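Notes for the Lornville evening, Fri 9 November. I get 20 minutes plus questions. Water, clicker, and do NOT start before Ivar Tangen has finished with the parking announcements.

# Small stitches, slowly

## Opening (no slide yet)

Hi everyone, thanks for staying, I know the food is next door and I can smell it too. My talk is about sewing. More exactly, it's about putting one stitch in a soft pad and then putting in another one next to it, which sounds like very little until you try to make the second look like the first.

Ask for hands: who sews at home? Who has sewn a pad? Who has thrown one in the trash and told no one? (Wait for the laugh. If there isn't one, move on fast.)

I learned on foam, with a hand needle holder and a lamp, at a kitchen table in Murell. My early knots were awful. Euan Shearer kept a few of them in a jar, and he's promised me he didn't bring the jar tonight.

## Slide 1: one stitch down

Leave this up a while and let people look before talking.

One knot tied, near the left end of the upper cut, and the rest of that cut still open. I love this stage! You've made your first decision and everything to the right has to live with it. Things to say, in whatever order they come out:

- The tails. Short, sticking out in a sort of X. I like them short, but leave enough to hold the knot.
- The spare thread. Look at that big loose loop wandering off down the pad. Long thread feels generous when you start, and then it's lying across the very place you want to work.
- The needle, held in the jaws, curve and all. People want to push a curved needle straight. Turn it and let the curve do the trip. (Do the wrist thing with my hand here, big enough for the back row.)

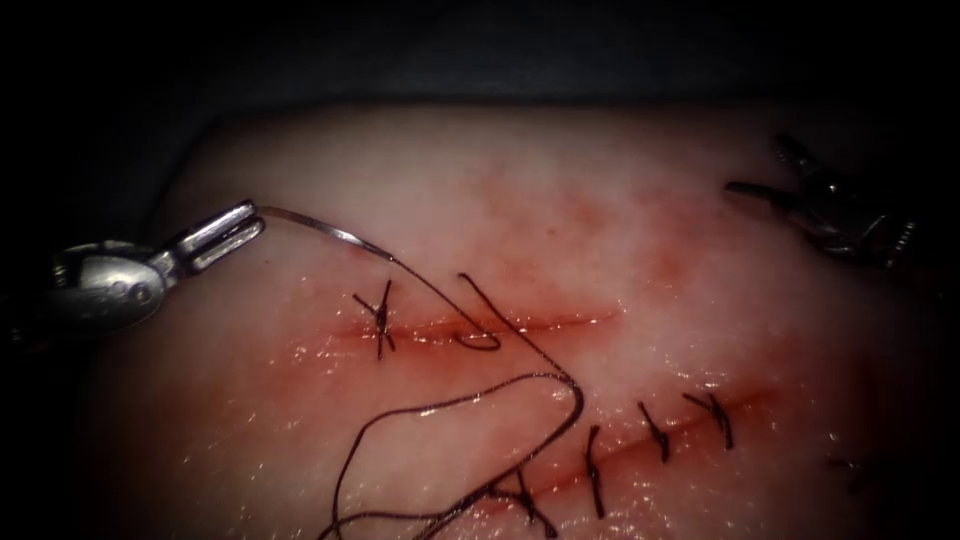
## Slide 2: where the thread goes

This is the part I'd have given a lot to hear in my first July. I was so busy watching the needle that I never looked at the thread. It'd be under something, or round something, and I'd find out when I pulled.

So now I have a habit, and I'm a bit boring about it: eyes to the needle, eyes along the strand, eyes back to the cut. Then move. It takes a second or two and it's saved me so many tangles. Follow it with the laser pointer on the slide, needle first, then across to the jaws.

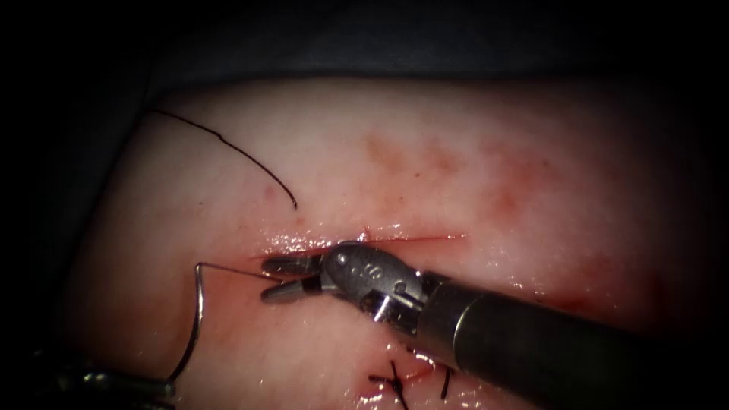
*Needle at left, strand running straight across to the driver.*

Mention the loose black thread at upper left as well. Dark thread on a pale pad is a gift, you can find it at a glance. Loose bits still pull your eye, though, and I like to clear mine away before a new stitch.

If somebody asks about the red: yes, it changes how you read the edges of the cut. Good question, keep the answer short, I can go on about this for ages.

Story if there's time: the Myklebust workshop, where I tied 7 knots in a row and every one of them was a granny knot. Very neat granny knots! Skip it if we started late.

## Slide 3: open and empty

A quiet one before the wrap-up. Talk about letting go.

We spend so much practice time on gripping that opening gets forgotten. Open wide enough to clear the thread, hold still, look, then go in for the next grab. Snatching is how I used to bend needles, and the man at the Pendetti supply counter knew me by name.
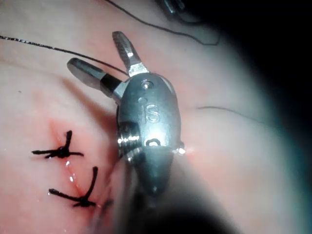 *Jaws apart, nothing between them, the pad behind.*

It's close up, so people will ask about the letter on the housing. It's an S.

## Things to try at home

Read these slowly, somebody always writes them down.

1. Draw a line on your pad before you cut. Straight is harder than it looks.
2. Cut your thread shorter than you want to.
3. Put in one stitch, then sit back for 60 seconds and look at it from both sides.
4. Do the second stitch to match the first, even if the first is ugly. Matching is its own skill.
5. Swap hands on a day when you're in a good mood.

## Questions

Euan has the roving mic. Likely ones: how long does a pad last (depends how hard you pull), which thread do I buy (whatever's dark and cheap), can kids try it (mine did, with a blunt needle and felt).

Spare pads are in the blue tub by the door. Please bring the scissors back.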